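Lists > Zein-teleop > August > Thread view

Re: [zein-teleop] Basket demonstrations, wrist view question
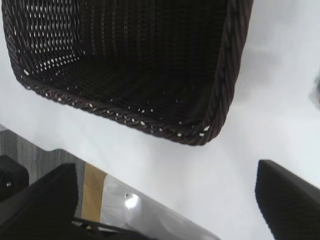

From: Tùng Đoàn
To: zein-teleop list
Date: 26 August 2025

Hello Riet, hello all,

Thank you for the quick answer. I put my replies under your lines.

Riet Van Leeuwen wrote:
> We recorded 200 demonstrations with the Renix leader arm and the
> policy still closes the fingers too early at the rim. Do you guide
> by hand or by remote? And do you let the operator look at the
> basket directly, or only at the wrist camera?

By remote, for this task. We tried to guide the arm by hand first, but the person's own hand came into the wrist view in many episodes, and I did not want the policy to learn from that. For opening drawers we still guide by hand and it is fine.

About the looking: only the wrist camera. Maite Moya was against this in the beginning, and I understand why, it is slow and the operators complain. But when they look directly, they use information which the policy will never have. In the attached view you see the braided rim and the two black fingers below it, with the white surface behind. If the operator cannot decide from such a view where to close, I think we should not expect it from the policy.

> Did you change anything for the woven material?

Yes, 2 things. The weave lets light through in small spots, and our old depth filter made holes exactly there. Kha La has switched it off for this task. We also ask operators to wait a moment with open fingers before they close — a short stop, then one clean movement. Before this, each operator had a different habit and the gripper signal was very noisy.

I cannot promise that it solves your early closing. Our second set is also 200 episodes, recorded on the Suswood bench, and I did not finish the training yet. If Jianguo Han agrees, I can share the raw episodes with the list.

One question back: do you keep the failed attempts in your set, or do you delete them? We keep them with a label, but I am not sure it is right.

Best regards,
Tùng

This archive uses cookies to remember your thread settings. Accept | Decline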